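Two Arms, One Table and a Better Shift

Walk into the Lindard repair shop in March and you'd have found 11 people bent over benches, sorting small parts onto trays by hand, hour after hour. Wrists ached by lunch. Now a pair of white robot arms takes on the dullest of that sorting, and the mood on the floor is something to hear – people talk while they work!

The crew did the teaching themselves. It took them six weeks, one task at a time, starting with a bare tray and a few loose items on a brown tabletop.
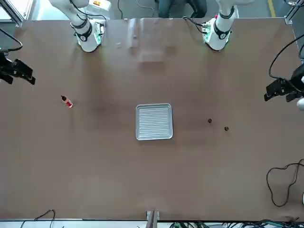
What I love is where the freed-up hours went. Four of the sorters have moved over to diagnostics, a job they used to watch from across the room, and they're good at it. The pay grade went up too. Not everyone is sold – one veteran still does her own trays and plans to keep doing them – but she's also the first to spot when a grip needs adjusting, and the arms are better for it.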